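Lecture 7 notes, 29/04/2019. Read with chapter 4 of the course reader. Corrections to Lewis Shearer before the lab session.

## Can a machine tidy a bedroom yet?

Short answer for the exam board: parts of the job, slowly, with a person nearby. The longer answer depends on how the chore is cut up.

### 7.1 Chores as task chains

"Tidy the room" is a label for a chain of smaller tasks: find the object, decide whether it is out of place, pick it up, carry it, put it down. Each link has its own failure rate, and the rates multiply. A robot that completes each of five links 90 percent of the time completes the chain 59 percent of the time.

Shop-floor work is easier on almost every link. The Kerr cell at Stellholm handles one part family, arriving in one orientation, on a fixture that was designed along with the gripper. It runs 900 cycles between checks. A bedroom has no fixture.

### 7.2 The Urkton trials

Cyprian Szewczyk's group at Urkton logged 3489 pick attempts in furnished rooms. Three points from the log matter for this course:

- Rigid objects on a clear, flat surface were close to solved.
- Soft objects were grasped often and placed badly. A plush toy deforms on lifting, so its pose in the hand is unknown at release.
- Small waste was the worst class. Tissue tears or drags its neighbor along; thin rings lie flat and give the fingers no edge.

Median time per successful pick was about 12 seconds. A person clearing the same floor does not stop between items.

### 7.3 Two-finger grippers

A parallel or pivoting pair of fingers covers more household objects than students expect. Textured pads raise friction, and compliance in the pad forgives a few millimeters of position error. 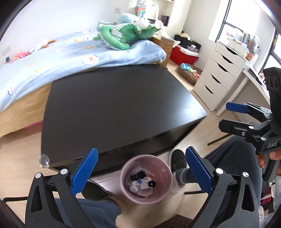 The limit is access. To close on an object, both fingers need room on either side of it, and the body behind them needs room to follow. Under a bed or down in a narrow container, the body makes contact first — plan the approach from the widest part of the tool, then check the fingertips.

Two grippers help when one object must be held steady while the other is worked on (bin liners, lids, blankets). They also double the volume to be kept free of collisions.

### 7.4 Who decides what is trash?

Grasping gets most of the papers. Sorting gets most of the complaints. In the Iststead home study, residents put up with missed items and objected strongly to kept items being thrown away. Any planner you submit must treat these as separate costs.

### Problem set

1. Recompute the chain in 7.1 with one retry allowed per link. State your independence assumption.
2. A cell costs 500 per week to run. Give the pick rate at which it matches one part-time cleaner; choose and justify a wage.
3. Propose a grasp for a flat rubber ring on a hard floor using 2 fingers and no suction.

Next lecture: folding.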